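Dravville Seed Library and Garden Club
Minutes of the December Meeting

Present: 16 members, plus 3 guests from the Jeneck allotments
Chair: Babak Bakhtiari
Start: 7:10 p.m.

Minutes of the last meeting
Read and approved with one correction. The bean that did so well on the north fence was the Kamath runner, and the Kamath pole bean was the one the slugs got. The secretary apologizes to both beans.

Seed returns
What a year! Members brought back seed from far more kinds than we lent out, and the tomato drawer will no longer shut. We had plenty of lettuce, dill, calendula and three sorts of squash. Babak reminded us that squash cross very freely, so anything saved from an open bed goes in the "surprise" box with a note of what was growing nearby. Several people said the surprise box is the best thing in the library, and two of last year's surprises were good enough to grow again.

Peas were the weak spot. Most of the pods were picked for supper before anyone remembered to leave some on the vine. It was suggested that each grower tie a bit of red yarn on two plants in June and keep their hands off them. Agreed with much laughter.

Germination tests
We need to test the older packets before the spring lending starts. The method is the same as before: 10 seeds per packet on a damp paper towel, rolled up, labeled and kept somewhere warm. Carrots and parsley need longer, so please don't give up on them after a week. Any packet with fewer than 3 sprouts gets pulled from lending and goes to the bird table or the compost.

The Jeneck guests told us they pre-soak their parsley overnight and get much better results. We will try half soaked and half dry and compare at the next meeting — a proper little experiment, and everyone seemed keen to be part of it. 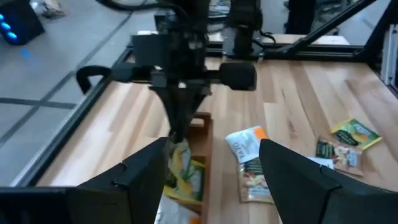

Light wood tabletop with black rails.

Spring swap
The swap will be held jointly with Jeneck, which means more plants and more people to talk to. Tables open at 10 a.m. and we'd like everything set out by then. Seedlings should be in pots that can be given away, with the name of the plant on each one. "Tomato, red" is fine if that's all you know.

There was a long and happy discussion about whether to allow houseplants. The view from the floor was yes, as long as they get their own table at the far end. Cuttings of the big Christmas cactus have already been promised, and a list of takers was started on the spot.

Grurnow orchard visit
The people at Grurnow have invited us to their winter pruning day and can take 15 of us. They'll show us how to open up an old apple tree without taking too much off in one go, and we may bring home scion wood for grafting. Bring gloves, a hand saw if you have one, and something to eat. Names went down on the sheet right away and only a few places are left.

Labels
Pencil, please. The pen on last year's packets faded badly, and we have one jar in the cupboard that says only "good one, from the wall." If this is yours, please tell us what it is, as the seeds look wonderful.

Any other business
A request for more flower seed, especially anything bees like. The borage is nearly gone.
The spare key to the cupboard is still missing.
Thanks to everyone who brought pumpkin bread. The recipe will go out with these minutes.

Meeting closed at 8:45 p.m.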